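Elstead Fulfillment – Potdale site

Handling Demonstrator (packing floor), 2 openings
Also open: paid participants for the Changeover Study, 6 places

Reports to: the packing floor lead
Hours: 7:00 a.m. to 3:00 p.m., with one late shift a month
Start: November
Who can apply: anyone. Current Potdale staff get first look, and we mean before the outside applications are opened.

What happened, briefly

Potdale packs small fragile things for other companies. Candles, ceramics, bath products, ornaments, jars of things that cost more than they should. For most of its life the site has done this with long tables, tape guns and people who can tell by the sound of a box whether it needs more paper in it.

Last spring we installed the Kavanagh line. You may have heard about it from someone who works here, in which case you have already heard the word "Kavanagh" used as a verb. The line picks an item from a tray, turns it label up and sets it in a carton. It is very good at boxes. It is fair at jars. It treats anything round, squat or slightly waxy as a personal insult.

The original plan said the line would take over the packing of all 126 product types by the end of summer. The plan was written by people who had not packed any of them. We have a new plan, which involves asking the packers, and this advertisement is part of it.

What the Demonstrator does

You show the machine how to handle things. You pick up a hand-held gripper, which has two fingers and a good deal less feeling than yours, and you use it to do a job you could do in four seconds bare-handed. Then you do it again. The software, which is called Tevard, records how you approached the item, where you closed on it and how you set it down. After enough of these, the line gets a little less clumsy with that product and you move on to the next one.

On a normal shift you would:

Set up a station, lay the sheet, check the gripper and log in to Tevard (allow time for this, Tevard likes to be asked twice).

Run demonstrations on the day's items in short blocks, with a break between blocks that you are required to take.

Mark the bad attempts as bad. We need those too, and people who are proud of their work find this part surprisingly hard.

Spend two hours on the line itself, watching it pack the products you taught it and stopping it when it gets ideas.

Write up what you noticed, in plain words. "It grabs too low on the short ones" is a perfect note. We have received a nine-page note. Please don't.

What changes for people on the floor

Applicants inside the building will want this section first, so we considered putting it at the top, and then the lawyers had it for a while.

Nobody on the current packing crew loses a position because of the Kavanagh line before the end of next year. That is written into the site agreement and you can ask to read it. Past that date we don't have a promise to give you, and we'd sooner say so in an ad than have you find out at a barbecue.

The packing crew has gone from three tables to two. The third table's people now work on returns, custom orders and line watching. Some of them like it. Several miss the table, mainly the talking. Line watching is quieter work and you can't really chat with your back to a moving arm, so we now rotate people off it every ninety minutes. That rule came from the floor, after six weeks of management wondering why everyone was in a bad mood.

Packing rates have been suspended for anyone working on or next to the line. You will not be measured against it. There was a screen over the line for a short time that showed its speed and the crew's speed side by side. The screen now shows the lunch menu.

Your recordings are used to train the line at Potdale. They are not used to time you, rank you or decide who gets the late shift. The gripper's camera points at the work surface, and there's a cover for it on every station when you are on break.

Who we are looking for

Somebody with patient hands. If you have packed, sewn, baked, repaired watches, fitted gaskets, done nails or set type, you probably qualify. If you have packed here, you certainly do.

You should be able to stand or sit at a bench for up to forty minutes at a stretch (stools are provided, and adjustable, and this time they really adjust). You should be able to hold a tool that weighs less than a full kettle and feels heavier by noon. Left-handed applicants are very welcome. Tevard has learned almost everything it knows from right-handed people and it shows.

You do not need a degree, a background in robotics or an opinion about the future of work. If you have one of the last, the break room is open to you.

What the work looks like when it's going well

Dull, to be frank. One item on a clean white sheet, a gap between the fingers, and you bringing the one toward the other at a speed that would embarrass a snail.

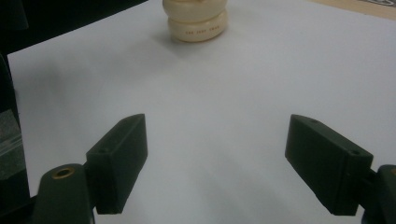
Most new people go too fast in the first week. They've spent years being told to, so the habit takes some breaking. The demonstrations we keep are the slow, boring, slightly fussy ones, where the fingers arrive square and nothing gets nudged on the way in. We teach all this during the first ten days, on full pay, and no recording from that period goes to the line.

Pay and the rest

Demonstrators are paid at the senior packer grade from day one. Current staff who move over keep their service, their vacation days and their locker. If you try the job and hate it, you can go back to your old position within the first three months without a meeting about it. There will be a form. It has one box on it.

Outside hires get the same rate and the same coverage as everyone else on the floor, starting after thirty days.

The Changeover Study

Separate from the two jobs, we want 6 people to take part in a paid study of how the work here has changed. You must have packed at Potdale before the line came in, whether or not you still work here. People who left because of the line are especially wanted and will be offered decent coffee.

Taking part means three interviews over the winter, an hour each, and keeping a short diary for two weeks (former staff skip the diary). The interviewer does not work for Elstead and managers will not see who said what. They will see what was said, so if you have a catchphrase, maybe leave it out.

Current staff do the interviews on the clock. Former staff are paid at the senior packer grade plus travel.

How to apply

For the Demonstrator job, pick up a form at the Potdale front desk or send us a page on what you've done with your hands for a living. No cover letter. We'll invite people in for a half-day tryout, paid, with lunch. Bring glasses if you use them for close work, and leave rings and bracelets at home.

For the study, put your name and a phone number in the box by the time clock, or call the front desk and ask for the changeover list. You don't have to say why you're calling.

Both close at 3:00 p.m. on the last working day of the month. Applications by fax will be accepted, as the fax machine is the one piece of equipment in the building that has never been upgraded and it has not missed a day.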